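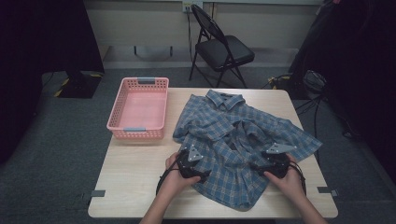

Griet De Bruijn thinks I should stop going to planning meetings altogether, on the grounds that I come home from them looking as if I've been asked to identify a body. She said so this morning over the hedge, and I told her I'd been perfectly cheerful until item four.

2020-10-28

Item four was the Koller site. For anyone reading this after my death, the Koller site is the old paint works behind the allotments, shut for so long that the birches growing through the roof are now taller than the chimney. Prerkier wants to knock it down and put up a cold store. It will employ 305 people, or it will once it is "fully mature", a phrase I'd only ever met on cheese.

We did it all by video again. The Prerkier man had a bookcase behind him with nothing on it except a trophy. He was very sorry about the noise, in advance, and sorry about the lorries, and he had brought a traffic study by a firm called Flomow, which found that Mill Lane would hardly notice. I live on Mill Lane. I notice the milk float.

Flomow did its counting in March, it says so on page 11. I asked, in what I hoped was a neutral tone, whether anything unusual had been going on in March that might have kept people off the roads. There was a pause. The man said the figures had been "adjusted upwards to reflect typical conditions". I asked by how much and he said he would come back to me. So that's him and the drains people both.

Then the tax part. They want twelve years of reduced rates, in return for which we get a footpath and a one-off 2,000 pounds towards the playground. I did say that 2,000 pounds would buy us most of a swing. The chair asked me to keep remarks to the application, though she had her hand over her mouth when she said it.

To be fair to them (Griet says I never am) they have moved the loading bays round to the railway side, and dropped the floodlights, and the fence is going to be green. The last lot who came about that site, Flivel, wouldn't even tell us what they meant to build. They just kept sending a drawing with trees on it and people walking dogs. I had a soft spot for the dogs.

I don't mind a cold store. The town needs the work, and half the young ones at the end of the lane drive forty minutes each way to pack salad somewhere else. What I mind is paying them to come when they so plainly want to come anyway. It's next to the railway, it's flat, and it's cheap. I said this too, rather long-windedly, and then found I'd been on mute for the first half and had to say it again with less conviction.

Vote put off until the next meeting, pending the Flomow man's sums. Five for putting it off, three against, one frozen with his mouth open and recorded as abstaining.

Bed late. Letter to the paper begun, too rude, begun again. Must ask Griet whether she still has the old rates leaflet, and give her back the pie dish.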